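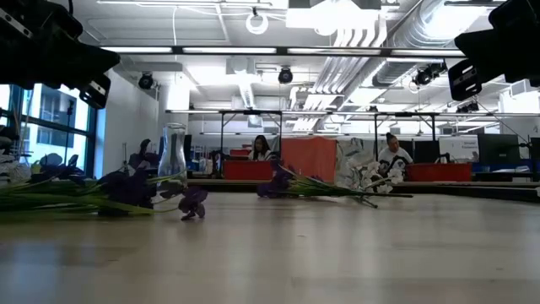
Issue 49 – Page 2

I got to the Plerkoden workroom early, so Ilse Ackermann put me straight to work wiping down a table. "You can talk and wipe," she said, and off she went to find the scissors.

Ilse has been making artificial arrangements under the Sikwood name since her old job at Heitmann ended, and she still talks about flowers like a person who sells curtains by the yard. I asked her why irises, when every other shop seems to be pushing peonies this spring.

"Because of the leaves!" she said. "People look at the purple and I look at the green. A long leaf gives you a line. With a peony you get a ball on a stick."

She likes to lay her sprays flat on the table before anything goes near the vase. I'd have stuck them straight in and hoped for the best (I did, later, and she took them all out again). "Lying down, you see which way the stem wants to go. Then you bend it a little, up near the head, and you stop. Everybody bends too much."

What about the white ones? She laughed at that. "White is my salt. A bit at the end of a dark stem and the purple wakes up. Too much and it's a wedding."

We got onto vases, and this is where she has opinions – a lot of them. She wants clear, she wants tall, and she wants a shape that narrows a bit so the stems don't flop around. Facets help too. "Fake stems are not pretty below the leaf. Cut sides break them up, so your eye doesn't stay there." She orders hers from Waltelia and went through 300 of them last year, mostly for hotel lobbies and dentists.

Does she keep real flowers at home? "Of course. Tulips, the whole of April. I'm not crazy."

And dust, I asked, since my own silk roses have turned gray. "Hair dryer, cold setting, outside on the step. Then a soft paintbrush for the middle of the bloom. And throw out the roses."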